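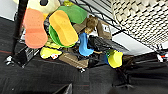 Peluches y cajas de cartón en una estantería de alambre.

Deshumidificador Grastoretti Drimivau
Climatización y secado > Deshumidificadores > Uso en trastienda y almacén pequeño

Precio: 548 euros, impuestos incluidos
Disponibilidad: bajo pedido
Garantía: 2 años

Quien llega a esta página suele venir de leer el folleto del fabricante, que habla de «aire renovado» y de «bienestar textil». Un deshumidificador no renueva nada. Enfría una batería, el aire pasa por ella, el agua se queda en el depósito y el aire vuelve a la misma habitación algo más templado. Si lo que falta es ventilación, seguirá faltando después de pagar los 548 euros.

Dicho esto, el Drimivau es un aparato correcto y lo vendemos. Lo que sigue es lo que contestamos por teléfono a quien llama.

Qué promete el fabricante

Grastoretti anuncia una extracción de 20 litros al día y una superficie de hasta 105 metros cuadrados. Las dos cifras salen de las condiciones de catálogo, con un aire caliente y muy cargado que ningún comercio tiene en octubre. En una trastienda fresca, el mismo equipo recoge bastante menos. Sucede con todos los aparatos de compresor y no se lo reprochamos especialmente a este, aunque sí que la letra con la que lo aclara sea tan pequeña.

En cuanto a los 105 metros, léalos como un techo teórico: una sola estancia diáfana, puertas cerradas, sin pilares de mercancía por medio. Si su local tiene un pasillo, dos cuartos y un aseo, el Drimivau secará el cuarto donde esté. Los demás se enterarán poco.

Para quién puede tener sentido

Almacenes pequeños de tejido, juguete blando, papel y cartón. También locales en semisótano con moqueta, que retienen olor. No lo recomendamos para lavandería ni para obra recién enlucida, que piden un equipo con desagüe forzado y otra robustez.

Tampoco lo recomendamos a quien no haya medido nunca la humedad de su local. Un higrómetro suelto cuesta muy poco en comparación. Téngalo una semana en el punto que le preocupa, apunte las lecturas por la mañana y al cerrar, y llámenos después. Hay clientes que con ese papel delante deciden no comprar.

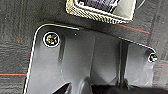
Panel de plástico gris oscuro con tornillos a la vista.

Construcción y mantenimiento

La carcasa del Drimivau es de plástico moldeado, sin ambiciones. Aguanta golpes de carrito y se limpia con un paño húmedo. El filtro sale por la parte trasera tirando de una pestaña que parece más frágil de lo que es. Aspírelo cada dos semanas si hay fibra textil en el ambiente. El folleto dice «filtro permanente», expresión que mucha gente entiende como «filtro que no hay que tocar». Un filtro atascado reduce el caudal y forma hielo en la batería, y esa avería no la cubre la garantía.

El depósito tiene flotador y el aparato se para cuando se llena. Si el local cierra el fin de semana, cuente con encontrarlo parado el lunes, o conecte la manguera continua (no incluida, y a nuestro juicio debería estarlo). La manguera trabaja por gravedad, así que necesita un sumidero más bajo que la toma. Subirla hasta un fregadero no funciona, por mucho que en el dibujo de las instrucciones parezca posible.

Las piezas de recambio las sirve Tomar, distribuidor del fabricante. Los filtros llegan pronto. Los ventiladores, según la temporada. Pedimos a Tomar un plazo por escrito para esta ficha y nos remitieron a una dirección de correo genérica.

El modo automático

El selector ofrece tres posiciones y un modo automático que «aprende del entorno». Seema Malhotra, de nuestro taller, lo tuvo funcionando en el almacén y comparó el sensor del aparato con un higrómetro colocado al otro lado del cuarto. No vio aprendizaje de ninguna clase: el compresor arranca cuando la lectura sube y se para cuando baja, como en cualquier humidostato de los de rueda. Su nota de aquel miércoles dice «bien, normal», y nos parece un resumen justo. El sensor va montado cerca de la salida de aire y tiende a dar por seca la habitación antes de tiempo. Fije la consigna un poco por debajo de lo que quiera conseguir.

La aplicación para el teléfono existe. Pide registro, ubicación y permiso para enviar avisos, y a cambio enseña el mismo número que la pantalla. Se puede usar el aparato sin instalarla, y es lo que hacemos aquí.

Qué no arregla

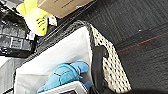 Una filtración, por ejemplo. Si la pared está mojada por detrás, el deshumidificador trabajará día y noche sacando agua que vuelve a entrar, y la factura la pagará usted. Tampoco elimina el moho que ya haya crecido: frena el nuevo. Las manchas se limpian aparte y el tejido afectado muchas veces no tiene remedio. El folleto muestra un osito rescatado de un armario húmedo y perfectamente blanco. No sabemos cómo estaba el osito antes.

Nos preguntan también por los ácaros. Un ambiente más seco les conviene menos, eso es conocido, pero el fabricante no nos ha enviado ningún ensayo hecho con este modelo y preferimos no repetir su frase.

Colocación

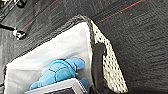
El Drimivau va sobre ruedas y quiere suelo plano, con separación libre por detrás y por los lados. Las ruedas son pequeñas. En baldosa corren bien; en una moqueta de pelo corto como la gris oscura de la foto se mueven con algo más de esfuerzo, y conviene vaciar el depósito antes de desplazarlo. Una cesta trenzada en el suelo, como la que se ve ahí, es justo la clase de cosa que acaba arrimada a la rejilla de entrada: déjele su sitio y que no lo invada. Y no apunte la salida hacia un tabique, que es lo que hace todo el mundo para que moleste menos el ruido.

Ruido

Se oye. Grastoretti lo llama «susurro» y nosotros lo llamaríamos nevera vieja. En un almacén da igual. Detrás de un mostrador, con clientes delante, cansa a media tarde. Existe una velocidad nocturna más discreta que también seca menos.

Alternativas

El equipo equivalente de Bavville es más caro, trae la manguera en la caja y tiene el sensor mejor situado. Pesa más y sus ruedas son igual de malas. Si va a usar el desagüe continuo todo el invierno, nos inclinamos por el Bavville. Para temporadas sueltas, el Drimivau basta.

Contenido de la caja

Deshumidificador, filtro montado, depósito, cable fijo con clavija y manual en varios idiomas (la versión española confunde «vaciar» y «llenar» en el apartado del depósito; pídanos la hoja corregida).

Devoluciones

Se admiten con el depósito seco y el embalaje original. Transporte siempre de pie. Si ha viajado tumbado, déjelo reposar en vertical hasta el día siguiente antes de enchufarlo.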